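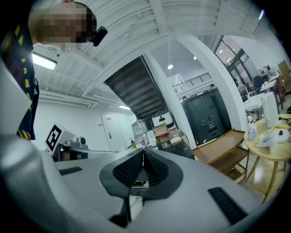
**Sterkcombe, ground floor and bathroom area**
Routine safety walk, April, started 9:15 a.m.
Checked by: Kartini Halim
With: Gøran Lundgren (building), Sointu Heinonen (bathroom area)
Area covered: 2,000 sq ft
Form 462

Marks: OK = no action. FIX = needs work, see comment. WATCH = acceptable now, look again next round. N/C = not checked.

## 1. Ways in and out

- [x] Door in back wall opens fully and closes by itself. **OK**
- [x] Door handle tight. **OK.** Was loose last round. Gøran replaced the set screw.
- [x] Sign on door in place. **OK**
- [ ] Floor clear for a full door swing. **FIX.** The door clears everything now, but the floor tape is worn through on the hinge side and people can't tell where the limit is. New tape, same width as before.
- [x] Route from bathroom area to the door walked with the lights on. **OK**
- [ ] Same route walked with the lights off. **N/C.** People were working. Do this one before 8 a.m. next time.

## 2. Stairs

- [x] Treads firm, no movement underfoot. **OK**
- [x] Handrail tight from top to bottom. **OK**
- [ ] Nosing strips. **WATCH.** Third step from the bottom is starting to lift at one corner. It doesn't catch a shoe yet. Gøran has adhesive.
- [ ] Low headroom under the stairs marked. **FIX.** The underside is dark and comes down lower than you expect when you walk in from the side. Put yellow foam edging on the lowest part. Hafiz Rondonuwu hit his shoulder there in the winter and it was never written up, so I have added it to the incident book with his okay.
- [x] Nothing flammable stored under the stairs. **OK**

## 3. Ceiling, lights and wall

- [x] Ceiling lights all working. **OK.** One of the round ones takes a few seconds to come up. Not a fault according to the electrician.
- [x] Wall switches by the door work and are not cracked. **OK**
- [ ] Switches labeled. **FIX.** The old labels have the rooms in the wrong order. Sointu will print new ones.
- [x] Pipes along the wall: brackets tight, no drips, no stains on the wall below. **OK.** Ran my hand along the joints I could reach from the step stool.
- [ ] Pipe joints above reach. **N/C.** Needs the tall ladder and a second person.
- [x] Conduit on the ceiling fixed, no open boxes. **OK**
- [x] Columns free of chips and sharp edges up to shoulder height. **OK**

## 4. Sink and countertop

- [x] Countertop steady when leaned on. **OK**
- [x] Basin free of cracks. Overflow clear. **OK.** Filled to the overflow and let it run for 90 seconds. No backup, nothing under the cabinet.
- [x] Faucet tight on its base. **OK**
- [ ] Seal where the basin meets the stone. **WATCH.** Small gap at the front, about the length of a thumbnail. A black top hides mold along this line, so use a flashlight.
- [ ] Countertop corner guards. **FIX.** One missing on the cabinet side. There is a bag of spares in the Fesero drawer.
- [ ] Items on the counter kept back from the front edge. **WATCH.** The cup with the toothbrush gets moved around all day. It belongs at the far left end, and the small things belong along the back. Sointu will remind the afternoon group.
- [x] Small plastic basket checked for broken slots. **OK** 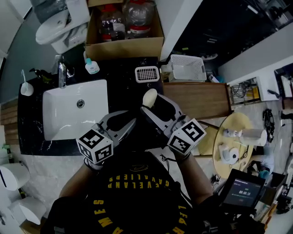 - [x] Cabinet front and hinges. **OK.** Door had been rubbing. Sointu backed the screw out a half turn.
- [ ] Non-slip mat at the sink. **FIX.** The backing has gone hard and the mat slides. Throw it out. Order two from Jundley so there is one to use while the other dries.

## 5. Toilet side and supplies

- [x] Toilet seat tight. **OK**
- [x] Toilet steady on the floor, no rocking. **OK**
- [ ] Large bottles stored so they can't tip. **WATCH.** The two with red caps are in a cardboard box, and the box holds them upright well enough. Cardboard won't last in this area. If the bottom goes soft, move them to a plastic crate and don't lift the box by its sides.
- [x] Caps closed on all bottles. **OK**
- [ ] Spray bottle labeled with contents. **FIX.** The white one next to the mesh basket gets refilled from the supply closet. It needs the product name and the date it was filled, in marker, on the side people see when they pick it up. Sointu says it is the Goh surface cleaner, but that has to be on the bottle and not just known.
- [x] White mesh basket: no snapped wires or loose rim. **OK**
- [ ] Data sheets for cleaning products in the binder. **FIX.** Two missing. Sebastião Queiroz is asking the supplier.

## 6. Cables and shelf

- [x] Coiled cables kept on the white shelf unit when not in use. **OK**
- [ ] Coils tied. **WATCH.** Bring hook-and-loop ties. No zip ties, they get cut off with a knife and the jacket gets nicked.
- [ ] Shelf unit fixed to wall. **N/C.** Couldn't get behind it. Gøran to check from the side with a mirror.
- [x] Outlets nearest the sink tested with the plug-in tester. **OK**
- [ ] No cable across the walking route at the counter. **WATCH.** Clear when I walked it at 9:40. I have written it up twice before for this same spot, so it stays on the list.

## 7. First aid and fire

- [x] Extinguisher in date, pin and seal in place. **OK**
- [x] First aid kit sealed. **OK**
- [ ] Eyewash bottle in date. **FIX.** Expires this month. Replace now.
- [x] Emergency contact sheet current. **OK.** Hafiz's extension changed to 23, corrected by hand. Print a clean copy when somebody has the file open.

## Who does what

| Job | Person | When |
|---|---|---|
| Foam edging under stairs, floor tape | Gøran | Before next round |
| Step nosing | Gøran | When convenient, not later than April |
| Switch labels, spray bottle label | Sointu | Today |
| Mat, eyewash bottle | Kartini | Order today |
| Data sheets | Sebastião | Waiting on supplier |
| Corner guard | Hafiz | Today |
| High pipe joints, shelf fixing | Gøran and Hafiz | Next round |

Sointu asked whether the mat can stay until the new ones arrive. No. Take it up and wipe the floor when it gets wet.

Finished 10:35 a.m. Copy to Sebastião, original in the binder by the door.

K. Halim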